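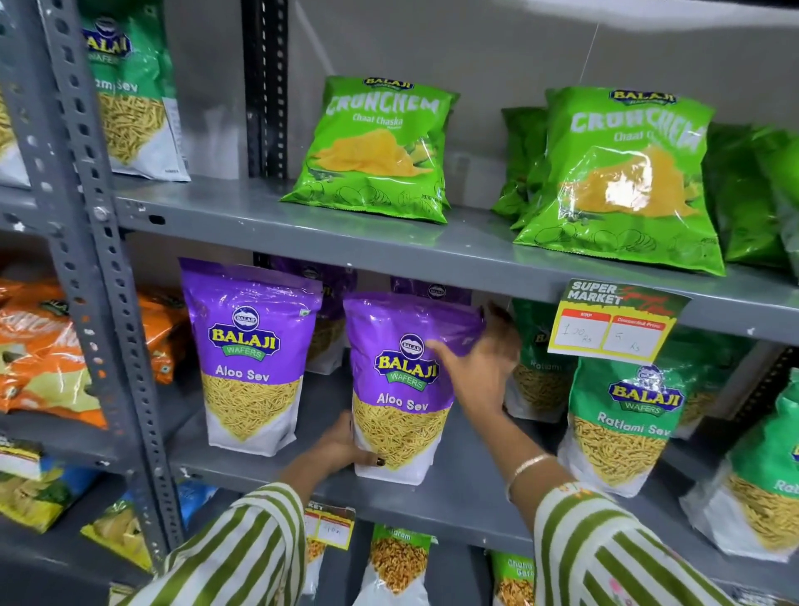

Head camera episodes for shelf restocking: how many, and how messy should they be?

Posted in Data Collection by trarkdale_aisle2

Hi all, first post here, so please be gentle! I'm putting together a set of first-person recordings for a policy that should learn to pick up and straighten snack packets on store shelves. We call the project Trarkdale, and at the moment it is a small room with gray slotted-angle shelving, a lot of Balaji packets and a few very patient people wearing head cameras.

So far we have 400 episodes. Most are two-handed, one hand supporting the packet low down and the other on an upper corner, the way you'd handle any bag you didn't want to crush. I have two worries. First, a lot of the packets look alike from the front. The purple Aloo Sev ones stand side by side with more of the same behind them, and our annotators keep losing track of which one is being handled once an arm passes in front. Second, sleeves. Some of our people wear loose patterned sleeves, and in the lower part of the view they cover quite a bit of the shelf below. Should I be asking everybody to wear something plain and fitted, or does the variety help? And is 400 anywhere near enough?

Thank you in advance – I've read through the older threads, but they are nearly all about boxes and cans.

Burarari

Welcome! I went through much the same thing last January with pouches of dried fruit, so I feel for your annotators.

Please leave the sleeves alone. If every recording has the same plain gray cuff in it, your model will learn that cuff very well and then get confused by the first person who rolls up a shirt. Rings and bangles can stay too. What I would do is ask people to pause for a second before reaching, with their arms down, so that each episode begins with a clear view of the shelf. That one change saved us more labeling time than anything else we tried.

For the look-alike packets, label the target at the moment of contact and work backward to the start. We used to label forward and people guessed wrong all the time, especially with a second row behind the first. Also keep the packets in the back row! It's tempting to clear them out, but a real shelf has them, and a soft bag leaning on another soft bag moves very differently from one standing by itself.

As for how many, our first set was 3,567 episodes, and I think we could have managed with far fewer if we had changed the shelf layout more often. We reshuffled every 30 episodes in the later sessions and those were the ones worth having. Swap the flavors between planks, turn a few bags slightly, let one slump over. Vary the height of the person as well if you can, because the uprights and the plank above hide different things from different eye levels.

Susar

more data. 400 is nothing

Deschamps

I agree with nearly all of what Burarari wrote, and would only add a word on the price tags, which can cause trouble if yours hang down from the shelf lip. Ours did, and our segmentation kept treating the tag as part of whichever bag stood behind it. We gave tags their own class and it settled down after one retraining. Don't take them off the shelf, though, or you'll be doing it all again when you move to a real store.

One more small thing: write down how each packet is grasped. "Base and top corner" is a different example from "both sides", and if you mix them without a label the policy tends to average the two and puts the fingers somewhere silly. We keep a plain text note next to each episode, just a few words, typed by whoever did the recording before they start the next one. It feels slow for the first morning and then you stop noticing.

trarkdale_aisle2

Thank you both so much, and Susar too, I suppose! I'll start with the pause before reaching and the grasp notes this afternoon. We do have tags hanging right over some of the Ratlami Sev, so I'll add the extra class before we label any further. Will come back and post how the reshuffling goes.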